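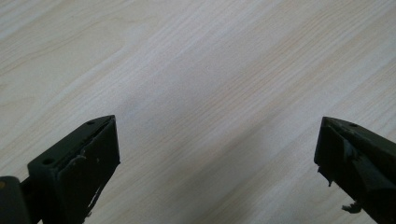
Gripper pad separation, Stasitz cell 6

dsevcik
July 2, 2018
The Trindlow unit dropped a part at cycle 1,329. The right pad has a torn flap along its inner side. The left pad is scuffed and chipped low on the face. Please advise whether the cell may resume.

isero_support
Reduce the grip force and continue. Pads are rated for 2,012 cycles.

m_russo
I must disagree. A ragged pad can release a part at speed. The cell should remain locked out until both pads are replaced.

isero_support
A full lockout seems excessive at low speed.

dsevcik
Our site rules require a lockout after any drop. Replacement pads are on order, and the cell will stay down until they are fitted.
Drahomíra Ševčík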